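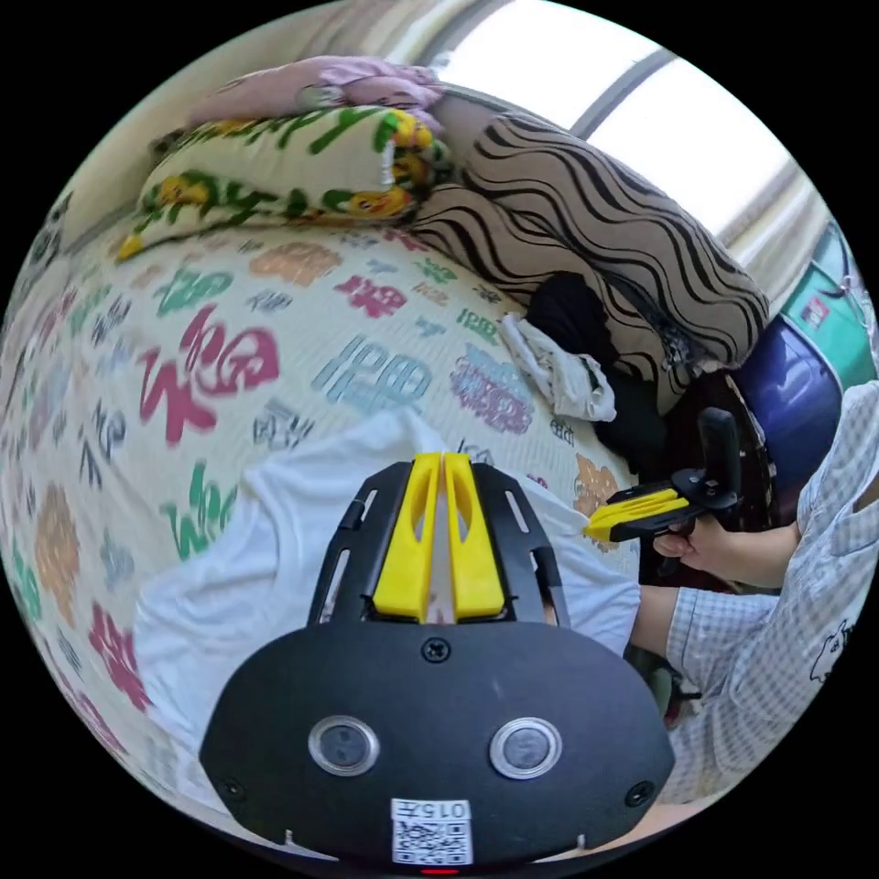 Figure 4. View from one hand-held gripper, with the second gripper at right and a white cloth on the bed.

Thu 24 January
By Ifeoma Olaniyan

4.3 Importing and checking two-gripper recordings

Use this section to load a cloth-handling session into Skilleo and get it ready for training. Both grippers must already be paired (see 4.1).

1. Open the project and choose Import > Session. Select the session folder, not the single video files inside it.

2. In the Devices panel, match each video stream to a side. Type the number from the label on the gripper body. The unit in Figure 4 reads 0157.

3. Set Sync to "Shared clock" and enter 60 as the frame rate. Press Align. The offset between the two streams should be 17 ms or less.

Note: If the offset is larger, press Align again with "Use motion peaks" turned on. Do not drag the streams by hand. The pose tracker reads the original time stamps and will ignore the change.

4. Run Tracking > Estimate Pose. Printed bedding and patterned pillows give the tracker plenty of points to follow. Plain white cloth gives it very few, so keep some of the background in view when you record close to the fabric.

5. Open the mask editor and load the preset "Finger and body". Check that the mask covers the yellow fingers, the slotted frame and the front plate.

6. Draw a second mask if the other gripper comes into view. Include the hand and sleeve. Set its type to "Moving" so that the tracker leaves those points out.

Caution: Do not mask the cloth. The planner learns grasp points from it, and a masked cloth will produce an empty grasp list with no error message.

7. Scrub through the finger width plot. A flat line means the fingers were not detected. Go back to step 5 and shrink the mask by one notch.

8. Press Export. A session can hold up to 2852 frames per stream. Longer sessions are split, and each part gets its own log.

Error 1328 at export means that one side has no device number. Return to step 2.

Settings checked by Arnaldo Cordeiro, Rillcombe office.

Contact Skilleo Support | © Skilleo, Rillcombe | Back to top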